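Skarix support — ticket thread
Subject: Hand-guided teaching drifts on memory module task
Status: open

Signe Riis wrote:
We teach the arm by hand: free-drive on, guide it to the memory slot, save the waypoint, retreat. Played back at 80 percent speed it misses the slot. Your guide says one demonstration is enough. I have my doubts. I saved 96 of them in September and the misses look the same as they did after the first.

Olaia Collado (Skarix) wrote:
Please re-enter the tool payload and redo the teaching. A wrong payload makes the arm sag in free-drive.

Signe Riis wrote:
Payload re-entered, cables included. A little better at the approach point, no change at the slot. I'm not convinced this is sag. My hand pushes on the wrist while I save — let go and the position reading moves.

Olaia Collado (Skarix) wrote:
Try saving with your hands off, then finish the last stretch by remote jog at the smallest step. Log attached from your side?

Signe Riis wrote:
Log and photo attached. Same Dell tower, on its side.
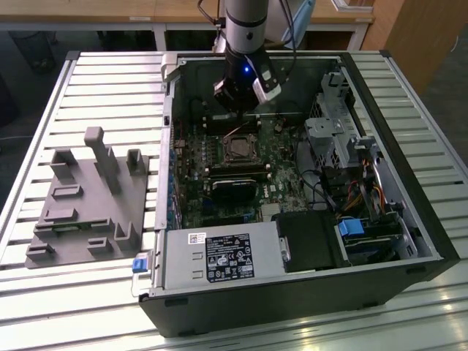 Does remote jog replace hand guiding for the whole task?
Only for the final approach and the insertion; hand guiding is still quicker for the long moves.

Signe Riis wrote:
Fine, but that isn't what the guide says. Will run it up to 500 times before I believe it. Leave the ticket open.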